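How to ask for your medical records, and what to do when the copy is wrong

Every clinic I have dealt with says on its website that getting your records is easy. My advice is to treat that as a wish. The right to see your file exists in most countries with a modern privacy law, but the front desk may never have been told how it works, and the form you are handed is often the wrong one. What follows is the method I use now, after helping my neighbour Jozef Peeters get his file out of a practice that had changed its software and its name in the same year.

Before you start

Find out who holds the file. It may not be the doctor you saw. Jozef's old practice had been bought by a group called Munley, and the letters still carried the old address. He wrote to that address twice and heard nothing. One phone call would have saved him a month. Ask the desk: "Who is responsible for patient records, and where do requests go?" Write down the answer and the name of whoever gave it.

Check as well whether you need the whole file. "Everything" sounds safe, but it can bring 300 pages of appointment printouts with the one scan report you wanted somewhere in the middle. If you are after a test result, ask for the test result.

Step 1. Write the request

Do it in writing, even if they tell you a call is enough. Keep it short:

"I am asking for a copy of my health record held by your practice, covering [month and year] to [month and year]. Please include letters from other clinics, test results and notes made by staff. I would like it as a PDF."

Add your full name, your date of birth, any former address and your patient number if you have one. Don't explain why you want it. You will be asked, quite often in a friendly voice, and in many places you don't have to say.

Step 2. Prove who you are, but no more than that

They do need to know it is you. Usually a copy of one identity document will do. I would be wary of a form that also wants your employer, your bank details or a blanket consent to "share with partners". Cross out the parts that have nothing to do with the request and sign the rest. Jozef did this and no one said a word.

Step 3. Think twice about the portal

The desk may steer you towards an app or patient portal. Jozef's used one called Ninex. Portals are handy for recent results, and I have nothing against them for that. As a full record I don't trust them. His showed no letters at all from before the changeover, and the "download my file" button gave him two pages. The staff were quite sure it was complete.

If you do use it, save what you find straight away to your own computer. Access can end when you leave the practice. 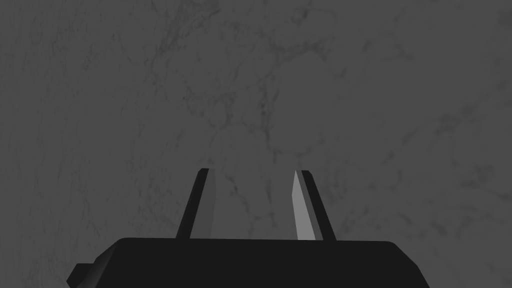
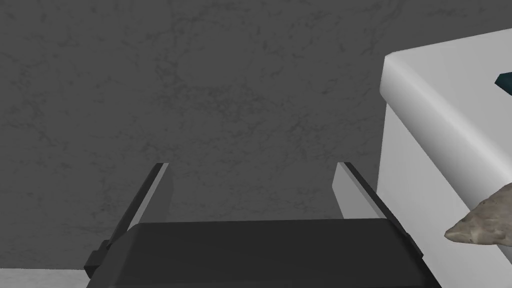 Simulated gripper in front of a grey, marble-like surface.

Step 4. Note the date and chase

Write down the day you sent the request and look up the time limit where you live. It varies, and so do the reasons for which it can be extended. When the limit passes, send a second letter with the first one attached. Ask for a reference number. Jozef's was 2381, and quoting it got him past the recorded messages faster than being polite had.

Step 5. Read the thing

People skip this. Go through the copy with a pencil and look for:
Wrong dates of birth or old addresses
Medicines you stopped years ago still listed as current
Allergies missing, or listed when you have none
Letters that mention an enclosure you don't have
Notes that belong to someone else

The last one sounds far-fetched. In Jozef's file there was a letter about a knee operation he never had, meant for another Peeters.

Step 6. Ask for a correction

Plain mistakes, such as a wrong birth date, should be fixed. A doctor's opinion is another matter. You can say you disagree and ask for your statement to be kept with the note, but don't expect the note to vanish. Give the page, quote the line and say what it should read. Then ask for a fresh copy of that page. "We've updated the system" is worth very little until you have seen it.

If someone else's papers are in your file, tell the practice in writing and don't pass them on.

Paying for help

There are firms that will do all this for a fee. Maarten Lambrechts, a friend who used one called Isus, was sent a letter template much like the one in Step 1 and was then told to post it himself. Try on your own first. If you are refused, ask for the refusal in writing, with the reason, and take it to the data protection office or the health complaints service in your area.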